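Dusting first, wiping second

I used to wipe my white table every evening and it still looked gray in the morning. My friend Nadège Cordier told me I was only moving the dust.
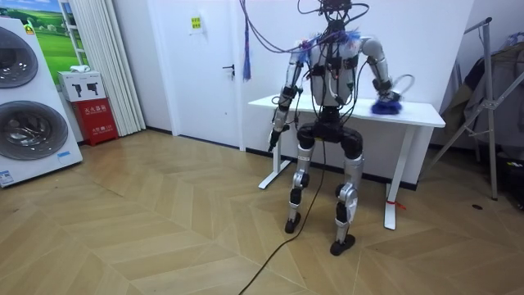 So now I begin with something dry and fluffy, from the far side to the near one. Only then I take a cloth — a blue one, an old habit from my mother. It needs six minutes, and I do not press hard.

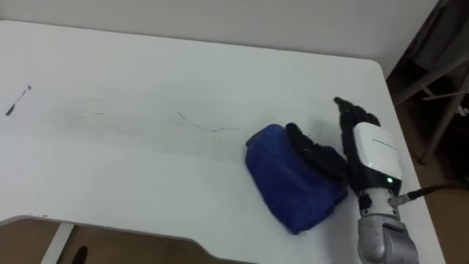 What I do with the cloth after

I shake it at the window and wash it at the end of the week, without softener.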